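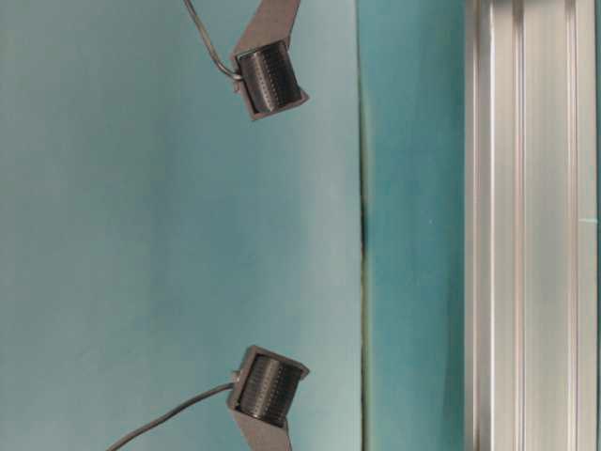

Slide 2 -- what the Pudine kit is

Hi all, quick one, want to leave time for questions. Say who we are: small packing shop, we bought this ourselves, Fernex did not pay for the talk.
Pudine = roller fingertip kit. Two gray brackets, a black ribbed roller in each, one cable per side. Bolts onto the gripper you already own.
Point out the ridges. They run the long way down the roller. Fernex sells a smooth version too, skip unless asked.
Cables: one hooks in close to the bracket, the other trails off at a diagonal. Ours needed re-routing twice before I was happy. Budget time for it.

Slide 3 -- price

2,055 dollars for the pair, quote from March. Spare rollers extra. Shipping extra, and it stings.
Wiegand was the other quote. Cheaper up front but you rent the software, so do the math over 5 years. (have the spreadsheet open, don't scroll thru it live)

Slide 4 -- install

Took an afternoon. Manual says one hour, ha.
Bolt pattern matched, no adapter plate. Torque chart in the manual has a missprint on page 2, use the one on their site.
Set the open width BEFORE you teach any points. We did it the other way and had to reteach everything.

Slide 5 -- our trial

519 picks on the log, mixed pouches and small cartons. Pouches good. Cartons fine. Shrink-wrapped stuff slid around, I would not buy it for that.
Rollers pick up dust. Wipe at shift change -- dry cloth, no solvent.
Don't oversell this part. One cell, one product mix, one month.

Slide 6 -- support

Email replies next day, mostly. Phone line is useless. Raline does the service visits around here and they know the kit better than Fernex does imo.
Warranty covers the brackets, not the rollers. Read that line out loud, people miss it.

Slide 7 -- would I buy again

Yes for soft packs. No for slick film. Maybe for cartons if the price drops.
Still waiting on an answer re: longer cables.
Questions. If short on time skip slide 6 and go right to here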